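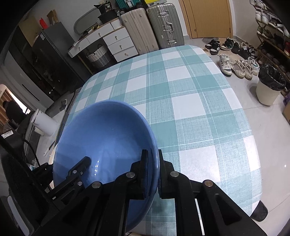

Moving from Fledumby to Fluvport at the end of March, 694 miles, and I need help deciding what goes in what. We have a one-bedroom and no car of our own. Baudry quoted us $2,000 door to door, which I can't justify for what we own. A rental van is $600 plus gas, so it will be the van unless someone here changes my mind. My problem is the kitchen stuff. I have a pile of it to sort and two hard-shell suitcases standing at the end of the table, the beige one and the gray-green one with the metal latches, and my plan was to pack dishes straight into them with towels. The other question is the blue basin. It's big, it's plastic, it's light, and it takes up as much room as a full box. Do I fill it, nest it, or leave it behind and get another one? I use it every day, so I'd like to keep it.

quietporch, Fledumby
Posted Wednesday, 7:40 pm

brinewater
Keep the basin and fill it. I've moved mine four times. Line the bottom with a dish towel, put in soft or light things like dishcloths, plastic containers, bags of rice, and then tie a flat sheet around the whole thing with the knot on top. It becomes a bundle with a handle. Don't put it under anything. Plastic rims crack if a box sits on one side of them for a day.

Suitcases for dishes, no. You'll get it packed beautifully and then not be able to lift it.

tallgrass_dee
I disagree with brinewater about the suitcases. A hard shell is a better box than any box. It has a handle, it closes flat, it doesn't get soft when it rains. You just can't fill it. I put plates in the bottom third and clothes in the rest and it came out to a weight I could get down two flights of stairs by myself.

Agree on the basin.

brinewater
The bottom third when it's lying down is not the bottom third when it's standing up. Everyone packs a suitcase flat and then stands it up, and now all your plates are hanging off a strap.

tallgrass_dee
So lay it flat in the van. It's a van.

brinewater
And on the stairs?

tallgrass_dee
I carried it. By the handle, upright, plates at the bottom end near the feet, packed tight with sweaters above. Nothing moved. If you leave space, things move. That is true of cardboard too.

oldmill44
What are the plates made of? Everyday stoneware is heavy and pretty tough. Thin china is the reverse. I'd put stoneware in small book boxes and china in the suitcase, on edge, never flat. On edge they take a bump much better. Flat in a stack, the bottom one carries all the rest every time the van hits a pothole.

For wrapping I used the Litent sleeves last time. They come in a roll, you tear off what you need. They work fine but I would not buy them again when I own as many T-shirts as I do.

quietporch
Thanks, all. I don't know what they're made of. They came from my aunt, they're plain cream, and the marks on the back have worn off most of them. They feel heavy to me. I don't have enough T-shirts for that many plates, so I may end up with a roll of the Litent anyway.

Two suitcases are all we have apart from a small teal case, and that one is for papers and chargers, stays in the front seat with us. So whatever goes in the suitcases means clothes go in bags. Is that a bad trade?

hollis_r
It's a good trade. Clothes don't care what they're in. Leave them on the hangers, put a trash bag over each bunch, tie it at the hooks. Twenty minutes for the whole closet and they go in last, on top of everything, where they also stop stuff from sliding.

I'd do the van too, by the way. $2,000 for a one-bedroom is what you pay when you have a piano.

oldmill44
Heavy and cream sounds like stoneware or ironstone. Small boxes then. I still say small boxes.

Do the pan lids separately. People forget lids have knobs and the knobs punch through things.

marigold_lane
Is any of the furniture going? You keep talking about dishes, but the furniture is what decides how big a van you need. I ask because I rented the small one for a "few boxes and a dresser" and the dresser went in and then the few boxes didn't.

quietporch
Fair point. The bed frame is staying with the landlord's next tenant, they already agreed. The fridge belongs to the apartment. The table comes with us, and the checked cloth on it, because my mother gave it to us and I'd hear about it. The white dressing table is the one I go back and forth on. It has drawers across the knee space and more down the right side, and the rounded mirror sits on the back of it. If it goes, I thought I could leave the drawers in and pack them with kitchen linens and small stuff, and put plates in the deep ones.

I got the plates stacked on the table tonight to see how much there is. It's more than I thought. I'm starting to think small boxes for most of them and a suitcase for the rest, which I suppose means you both win.
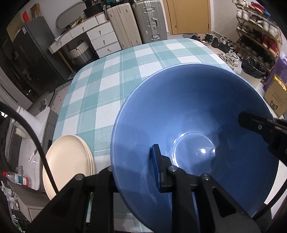

Annick Tessier
Please don't put plates in the drawers. Drawer bottoms are thin panels sitting in a groove. They hold sweaters. With a stack of plates bouncing on them for several hundred miles, the panel drops out of the groove and then you have a broken drawer and broken plates. Linens are fine. Tape the drawers shut with painter's tape only, packing tape takes the finish off when you pull it. Or turn the drawer side to the wall of the van and skip the tape.

Take the mirror off if it comes off. Wrap it in a blanket and stand it on edge between two soft things. A mattress is ideal if you're bringing one.

brinewater
Seconding all of that. I'd go further and take the drawers out completely for the carry. The piece gets a lot lighter and it won't swing open on the stairs. Put them back once it's in the van.

hollis_r
Leave the dressing table. I know it hurts. You can get a used one for almost nothing in most towns, and it decides the van size the way marigold_lane said. Mirror goes in the van, table stays.

marigold_lane
That isn't what I said, I said figure it out before you rent. Measure it. Measure the van, inside, between the wheel wells, and not from the website. Go and stand in it with a tape. If it fits, bring it.

quietporch
I'd like to bring it. It's the only piece here that we bought new. I'll go and measure the van on my lunch break.

Drawers with linens only, understood. I had not thought about the panels.

tallgrass_dee
Back to the blue one for a minute. With plates that heavy, please don't use it to carry them out to the van. I've seen it done. You think you'll save boxes, you put a stack in the middle, you lift by the rim and the whole thing folds toward you. Light things only.

oldmill44
You can also put it upside down over something awkward. I put mine over a stand mixer last time, with a towel between. Used the space inside and kept the mixer from getting scratched. Tied it on with string.

brinewater
Then it can't hold anything itself.

oldmill44
It's holding a mixer.

quietporch
No mixer here. I have a rice cooker and a kettle that could both go under it, or in it. In it seems easier to carry. I'll do the sheet and knot.

Next question, since you're all here. How early do I pack the kitchen? We have two weeks. My husband wants everything boxed this weekend so it's done. I don't want to eat off paper for two weeks.

Annick Tessier
Two of everything stays out until the last morning. Two plates, two bowls, two mugs, one pan, one knife. Everything else can go now. Keep one small box open for the leftovers and write OPEN FIRST on three sides of it.

hollis_r
Four of everything. Two of everything means washing up after each meal or fighting over the fork.

Annick Tessier
With two people and two weeks I would wash up. But four is not wrong.

marigold_lane
And keep the basin out till the end if that's what you wash dishes in. Pack it last, then it's the first thing off the van too. When I got to my place there was no stopper in the sink, and a tub like that was what saved dinner.

quietporch
We don't have a dishwasher at either end, so that makes sense. It'll be the last thing packed.

Update after lunch. The dressing table fits in the van with the drawers facing the wall. The table fits next to it if I take the legs off, and they do come off, I checked. I asked about the bigger van and it was too much more, so this is the one. I've booked it for the last Friday.

Still deciding which of the suitcases gets the plates. The gray-green one closes tighter but the handle is stiff.

tallgrass_dee
Use the one that closes tighter. You only carry it twice.

brinewater
Put it on a bathroom scale before you carry it anywhere. If it's over what you can lift to your waist, take plates out.

oldmill44
Small boxes.

quietporch
Ha. I picked up small boxes from the liquor store on the way home, the kind with dividers. Glasses are going in those tonight and I'll start on the plates after. If anybody has done the Fluvport drive and knows a decent place to stop overnight with a full van, I'd take a suggestion. Somewhere with a lit parking lot.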